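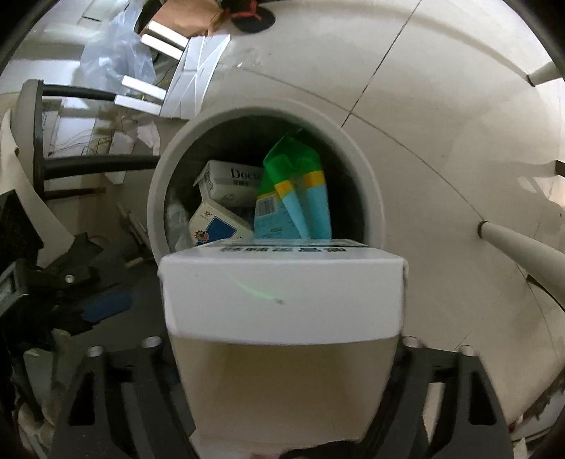
Figure 1. A white box at the opening of the round bin, with other cartons already inside.

Boxes in a Small Bin: Packaging Waste in a Student Apartment
Project report, Household and Environment course
Petro Hrytsenko

1. Introduction

When I moved to the Drava apartments, I noticed that the bin in our main room was full very often, although my roommate and I do not buy a lot of things. When I carried the bag down the stairs, it was large but it was light. I started to think that we were carrying mostly air.

In this project I studied the dry packaging that was thrown away in our apartment. By dry packaging I mean paper boxes, cartons, envelopes, plastic bags and plastic wrapping. Food waste is not included. We keep it in a separate container in the kitchen and it goes down every evening.

I wanted to answer two questions. The first is how much dry packaging two people throw away in ten days. The second is whether the bin becomes full by weight or by volume, and what can be changed at home without buying new equipment.

2. The place

The apartment has a kitchen and one larger room with a light gray tiled floor. We work, eat and open our packages in the larger room. The bin stands on the tiles. It is round, with a thick rim, and it has a plastic bag inside. The opening is wide enough for most small boxes when they go in with the short end first.

I chose this bin for the study because almost all the packaging comes to it. When a package arrives, we usually open it standing in the room, and the box is put on the floor until somebody has time. During the unpacking and tidying the floor becomes crowded, and it is difficult to see which things are garbage and which things are still needed. My roommate once threw away a charger in this way, and we found it in the bag only in the evening.

3. Method

The study was done in March and it lasted 10 days. During this period we used the bin in the normal way, and I asked my roommate not to change his habits because of my project. I think he mostly did this, but he told me later that he thought about the project each time when he opened a cookie box.

Every evening I took the dry packaging out of the bin and put it on a sheet of newspaper. I sorted it into groups: rigid boxes, thin cartons, paper and envelopes, and plastic. Then I weighed each group on a kitchen scale, model Coten, and wrote the result in a notebook. The scale shows full grams, so a single thin plastic bag was sometimes shown as zero. For this reason I weighed the plastic together and never one by one.

I also wrote a short note about the condition of each box. The possible notes were "closed," "open" and "flat." Closed means that the box kept its full shape. Open means that the flaps were open but the sides were still standing. Flat means that somebody had folded it.

I did not measure the volume exactly. I tried to do it with a ruler on the first evening, but crumpled plastic does not have a clear height, and it slowly opens again when you take your hand away. I decided to record only if the waste was below the rim, at the rim or above the rim.

4. Results

The total weight of the dry packaging was 2,145 grams. I expected a bigger number. The bags looked heavy because they were wide, and before the project I would have guessed double.

Rigid boxes were the heaviest group, and thin cartons were the second. The plastic was the lightest group but it was in the bin every day without exception. A large part of it came from the shop Gajdoš on our street, where vegetables and bread are put in separate bags.

The notes about the condition were more useful for me than the weights. Most boxes were "open" or "closed" when I took them out. Very few were "flat." A box with standing sides usually lay diagonally in the bin, with one corner against the wall, and the space under it stayed empty. The next thing was then placed on top of the box and not in the empty space. After that it was enough to add one plastic bag, and the waste came to the rim.
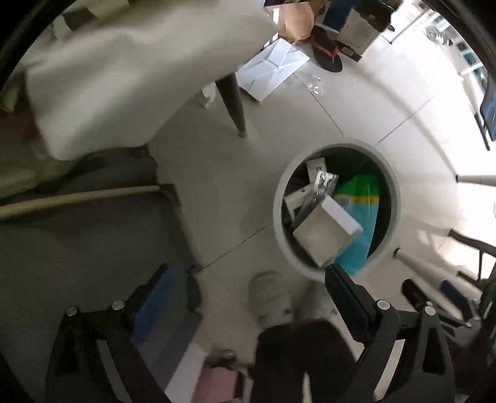
The same thing happens with the order of throwing. If the soft plastic goes in first, the boxes push it down and it stays small. If the boxes go in first, the plastic lies over them and can hang over the side, and then the bin looks full even when there is a lot of free space in the lower half. I checked this on three evenings by putting the same waste back into the bin in the other order. On each of these evenings the level was lower when the plastic was at the bottom.

Envelopes and paper were a small problem in the bin, but a bigger one on the floor. They are light, they move when a person walks past, and they are easy to leave for later. Several times I found an envelope after I had already finished the weighing, and I had to add it to the next day. The daily values are therefore less exact than the total.

5. What we changed

After the measuring period we tried some new habits. I did not weigh the waste in this part, so I can report only our experience.

We now fold every box before it goes in. Small medicine and cosmetic cartons can be pressed flat with one hand. Stronger boxes need more work, and the glued ones must be opened at the side seam, where it is helpful to use a key or the back of a spoon.

We keep a paper bag near the wall for flat cardboard and envelopes. This material goes directly to the paper container in the yard and does not use space in the bin. At first the paper bag fell over when it was almost empty. We put the heaviest cardboard in it first and now it stands better.

We also try to finish one package before we open the next one. This is the rule that we forget the most. When two packages arrive together, we are curious and we open both.

6. Limits of the study

The study is about one apartment and one short period. We ordered more things than usual in March, partly because my roommate started a new internship and needed items for his desk. In another month the share of rigid boxes would probably be smaller.

The sorting was also not perfect. Some boxes have a plastic window, and I put them in the group of the main material without separating the parts. A few packages had a label which I could not read, and I decided about the material only by touching and tearing it.

For the class exhibition Mornosari I will repeat the weighing in a larger apartment on the same floor, where the residents already fold their boxes. The notebook with the daily values and the list of groups is in the course folder, and the notes about box condition are on its last page.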